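Chapter 4
Waste and the Household Budget

Learning goals
By the end of this chapter you should be able to tell a fixed cost from a variable one, work out the yearly price of a small habit, and explain why people who do this for a living still forget to cancel things.

Nerea Segura kept every receipt she was handed for a year, from one December to the next. She kept them in a shoebox, then in two shoeboxes, then in a drawer that had once held tea towels. When she added them up she found she had spent $3,723 on what her notebook called "bits". She had not bought a car, a couch or a holiday. She had bought bits.

Economists have a longer name for bits. They call it discretionary spending, and it covers whatever is left over once the rent, the power bill and the groceries have had their turn. The word suggests that some discretion was used. Nerea's receipts suggest otherwise, and yours probably would too.

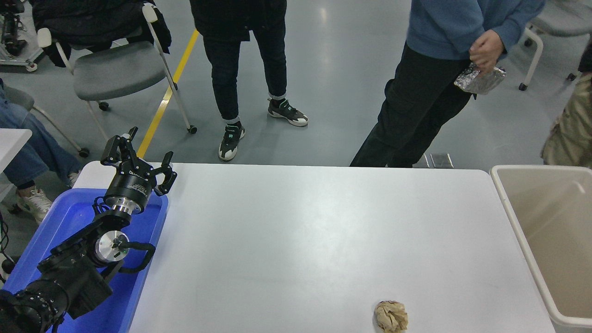
Take wrapping and packing, a favourite line in her notebook. Over the year it came to $219, nearly all of it for paper, tape and ribbon with a working life of one afternoon. Her neighbour, Vanderleia Lins, spent nothing on the same line. She ironed last year's paper and gave smaller presents. Both households reported that the presents were well received, though it should be said that the people receiving them were being watched at the time.

Who managed better? It depends on what you count. Vanderleia's method cost her no money but took up a good part of an evening, and an evening has a price even when no one sends you a bill for it. We call this the opportunity cost - the value of the next best thing you could have done instead. In Vanderleia's case the next best thing was a bath.

We will come back to both households throughout the chapter. Section 4.1 sorts their spending into fixed and variable costs. Section 4.2 deals with monthly payments, which look harmless until you multiply them by 12.

Before you read on
Write down what you think you spent on bits last month. Fold the page over and leave it alone until the end of Section 4.2.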